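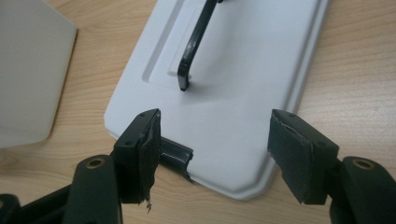
White plastic, black handle, little black tab at the front edge.

I bought the Valto carry box because my old tin finally lost its battle with the car trunk, and I've been using it long enough now to have opinions. A lot of opinions for a plastic box with a handle, but that's what happens when you carry something in and out of the house every Sunday!

Mine holds sewing stuff. Thread, scissors, the good pins, the bad pins, a tape measure that won't retract anymore, and whatever I'm currently hemming. I went back and forth between this one and the Avier, which has two trays inside and a fabric strap, and I almost went with the Avier for the trays. Then I picked up the strap in the store and it dug into my fingers with nothing in the box at all, so that was that.

The handle is the reason to get the Valto. It's a glossy black bar with a nice smooth bend in it, sitting down in a long channel in the white top. You get your fingers around it and it feels like a real handle – something you'd find on a better suitcase. I've hauled mine across the whole Sezer parking lot loaded with fabric and both pairs of shears, and my hand was fine. The gloss does pick up fingerprints. I wipe it with my sleeve and move on.

What I don't love is that channel. It's the perfect shape for collecting lint and thread ends, and the corners are crisp enough that a cloth skims right over whatever is stuck in there. I use an old toothbrush. If you plan on keeping yours in a garage or anywhere dusty, you'll be doing the same.

The white has a soft satin look that I like a lot more than the shiny kind. It has a hint of blue to it though, so if you're trying to match cream or ivory on a shelf, it's going to look a little cold next to them. The raised rim is thin and the corners are rounded, which my shins appreciate.

Now, the black tab. It's small! I have pretty average hands and I still went hunting for it with my thumb the first week, and my mother (arthritis, 80 years old) gave up and handed the box back to me. Once you know where it is you stop thinking about it, but I wish they'd made it twice as wide. The Brornent box my sister-in-law has is uglier in every way and closes with a big chunky latch you could work in mittens.

I paid 41 dollars, and the smaller size was 10 dollars less. I'd skip the smaller one, mostly because long rulers won't go in even on the diagonal (ask me how I know). For sewing, crafts, first aid stuff, kids' markers, all of that, the big one is plenty. I wouldn't use it for tools. Maybe it would hold up, but I'm not going to be the one who drops a hammer in there to find out.

Would I buy it again? Yes, for the handle. If Valto ever sells it with a bigger tab I'll probably end up with a second one for my yarn, and then I'll have to explain that purchase to my husband too.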